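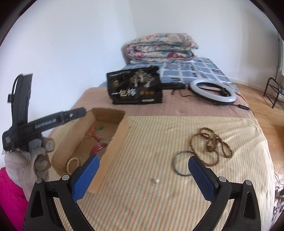

An open cardboard box and jewelry laid out on a bed.

Sort Small Things First, and Sort Them on the Bed

By Hortensia Painemal

Most published advice on clearing a home begins with the largest objects. The household is told to deal with the wardrobe, then the sofa, then the shelves, and to leave the contents of drawers until the end. The Prestham Household Advice Service gave the same guidance for many years. It is the position of this writer, who has worked in the service's home visits section since its early days, that the guidance should be reversed.

Jewelry is the clearest case. It takes up little space and is easily mislaid. When it is left to the last hours of a move, it is usually swept into a handbag, a coat pocket or a carton of kitchen goods, and it may be months before anyone looks for it. Residents who contact us after a move seldom ask about furniture. They ask how to trace a ring, or one earring of a pair.

The place for this work is the bed. A dining table is often recommended, but a table is hard, has edges on every side and is needed again by evening. Beads roll off it. A made bed offers a wide surface that gives slightly under the hand, and a chain placed on cloth tends to stay where it is put. The bed must also be cleared before anyone can sleep in it, and the task is therefore finished the same day.

A shallow box is preferable to a deep one. In a deep box the heavier pieces settle at the bottom and the fine chains knot around them. A long, low carton, left open while the sorting is done, allows every item to be seen at once. Purpose-made cases with fitted compartments have their supporters, among them my colleague Shahzad Naqvi, who keeps a Breken case and speaks well of it. My objection is that fitted compartments decide the sorting in advance. A household that owns four brooches and no bracelets has little use for a bracelet roll.

Objections have been raised to the proposal, and they deserve a reply. Morfudd Jarman of our Covness office has argued that beginning with small things uses up a resident's energy before the heavy work starts. There is some force in this. Decisions about a relative's necklace can be slower than decisions about a bookcase, and a morning may pass with very little to show for it. I would answer that such decisions are made worse, and regretted more often, at ten o'clock at night with a van due in the morning.

A second objection concerns the cloth itself. Some advisers insist on a plain white sheet, on the grounds that small stones disappear against a pattern. I have not found this to be a serious difficulty. Stripes can even serve as rows, with one kind of item kept to each. The one covering I would avoid is a loose knitted blanket, in which clasps and earring hooks catch.

The service's printed leaflet will be revised in September. The draft now places jewelry, watches and loose buttons on the first page, ahead of furniture, and allows up to 100 minutes for them. Facundo Lagos has asked that the leaflet also mention photographs and letters. I support the addition, although papers need a flat folder and should be handled in a separate session.

Residents who wish to comment on the draft may write to Violeta Orellana at the Prestham office. Comments on the order of tasks would be especially welcome from those who have moved within the past year.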